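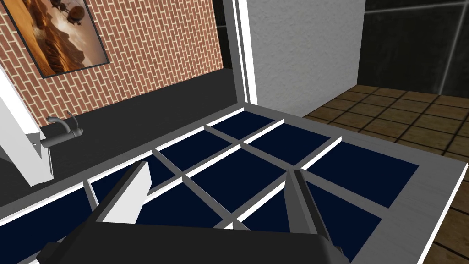

Kitchen chores robot: pre-run safety checklist, with my comments
Filled in by Anahera Sutcliffe, Britham test kitchen
16 May 2018

Right, same form as in March, with the comments box stretched because I always run out of room. The question from Whitelaw is still "can it do the kitchen jobs yet?" and my answer is still "some of them, if you stand nearby". I do the simulated kitchen first and the real one second.

1. Emergency stop tested from both positions
OK. I pressed it mid-reach both times and the arm held where it was. The button by the door is stiff, so lean on it.

2. Gripper fingers open and close fully, nothing caught
OK. Two fingers, both moving evenly. I'd still love a third for mugs (yes, I know, I ask every time).

3. Grip force limit set before anything breakable goes out
OK, but only after I changed it. Somebody had left it on the setting for the Enell pans, and you do not want that anywhere near a wine glass! Please put it back when you've finished.

4. Start position clear of glass and panes
Comment. In the simulated kitchen the open fingers hover right over the near edge of the white grid with the dark panes. I'd like more height before the first move. A simulated knock costs nothing, but we copy these start positions across to the real arm and then it does matter. Raise it, save it, run it again.

5. Tap and sink area
Comment. The tap has a curved spout and a little lever on top, and that lever is a fiddly thing to ask of two flat fingers. Pushing it is fine. Lifting it gently and stopping halfway is another matter. I've marked this one "supervised only" and it stays that way until I see it done properly on the real tap, with water.

6. Wiping down
OK on flat worktop, not OK near edges. It goes over the middle lovely and then misses the last bit by the wall, just like my brother. No spray bottles within reach while it's moving, please.

7. Dropped item check
Fail. We ran 500 simulated pick-and-place goes overnight and 488 finished without a drop. Sounds brilliant until you picture the rest of them as plates on a tiled floor. Plastic only for the real runs. Ciken have the logs.

8. Floor dry and clear, people outside the line
OK. Tape needs redoing on the fridge side.

9. Cool-down
OK. 15 minutes between long runs, and feel the wrist joint housing before you start again (back of the hand, power off).

Jobs I'd let it do with someone in the room: wiping the open worktop, moving plastic tubs, shutting drawers. Jobs I wouldn't: glasses, knives, the tap, anything on the hob.

Still to do: item 4 start height, item 7 re-run with the slower lift, new tape. I'll sign off 4 and 7 once I've watched them myself.

A.S.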